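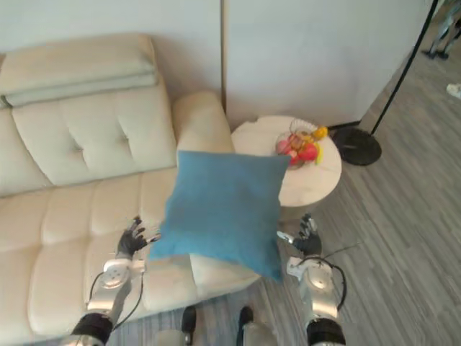 What happens to the ash left over when a gasifier runs on sorted household waste? Most of it leaves the bottom of the reactor as coarse grit, is cooled in a water bath, and goes to a landfill or a road base supplier, depending on its metal content.

The metal content is where the Destitz plant has spent most of its effort. The line was built for wood chips and converted to mixed waste in December, with a second screen and a magnet added ahead of the dryer. Feed is now shredded to 40 mm before it reaches the lock hopper. Larger pieces bridge in the hopper throat and starve the bed.

Home Features Archive Subscribe Contact

Eckhard Weidemann, the process engineer at Destitz, keeps the bed at 610 degrees Celsius in the drying and char zone. Below that, tar carries over into the gas cooler and coats the tubes. Above it, glass in the feed begins to soften and sticks sand grains together. 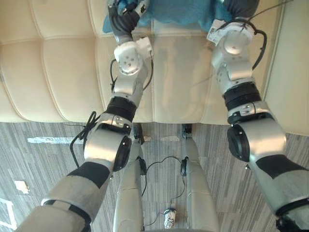 Tar is measured at two points, before and after the scrubber. The scrubber uses oil, and the spent oil goes back into the reactor with the feed. This saves a disposal contract but raises the chlorine level slowly, so a portion is bled off and replaced.

The gas engine, a Tullus unit, was the part Weidemann trusted least. "It will run on poor gas," he says. "It will not run on gas that changes every minute." A buffer tank between the scrubber and the engine smooths out the swings in heating value. The engine is due for a full inspection after 2000 hours, with the valves checked more often.

Stornomeck, which runs a similar line, went the other way and burns its gas directly in a boiler. The heat goes to a drying shed next door. Tar matters less there, as the gas stays hot up to the burner, but the plant sells no power. A third layout, proposed for Ledesma, would split the gas between the two uses. Its permit covers 3 stacks, one of them a standby flare. 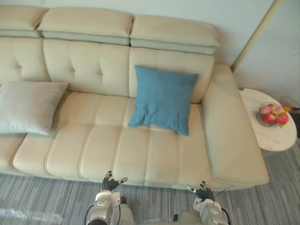
Cream leather sectional with tufted back sections.

Bottom ash from Destitz is sampled once per shift. Batches with high copper are held in a covered bay and screened again.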